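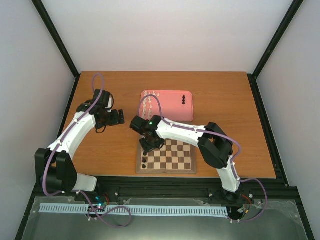
The robotics club at Tolentino High met in Room 14, and in February the heat in that wing went off at three. We stayed anyway. The regional at Plerard was coming up, and our entry had to handle a full chess set on its own. I was in charge of the right arm, which we called Trina. The left arm never got a name. Most of the pieces had a place in the pink tray behind the board, white on the left side and black on the right, and that afternoon Trina's gripper was over the top of the board while two black pieces stood in the leftmost column. I had my hand on the stop button and I was thinking about my brother.

He had built the first version of the code four years earlier. It was called Tundument, a word he made up in eighth grade and put on everything. He left for a job on the coast and stopped answering messages around the time our father got sick. The code stayed on the club computer. It was almost 2000 lines long, and a good part of it was comments, most of them to himself. One said, "Wait before you let go." Under it was a pause of half a second.

The week before, I had taken the pause out. We were losing points on time, and with every piece in the set that half second added up. Our coach looked at the new numbers and said fine, try it. For a few days it was fine. Then a bishop fell over, and later a rook, and then a pawn rolled off the table and under the radiator, where I had to get it out with a ruler.

"Put it back," the boy on the left arm said.

"It's slow."

"It's slow and they stand up."

I opened the file and scrolled to line 1880. I typed the pause again, and the comment too, which I had also deleted. I had to do it from memory. I wasn't sure if he had written "let go" or "release."

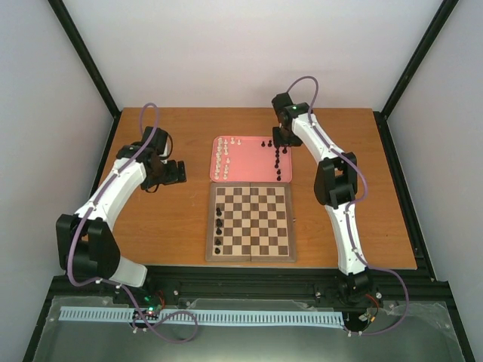 We ran it until the custodian came by with his keys. The boy on the left arm wrote the times in the notebook and I watched the fingers. They went down, they waited, they opened. It was a boring thing to look at, and I didn't mind looking at it.

On the bus home I took out my phone and wrote to my brother. I told him the club still used Tundument and that I had broken it and fixed it. I asked him what the comment said exactly. Then I deleted the part about breaking it, and then I put that back too.

He answered while I was walking up our street. He said it was "let go," and he asked what time our father usually ate dinner.

I told him six.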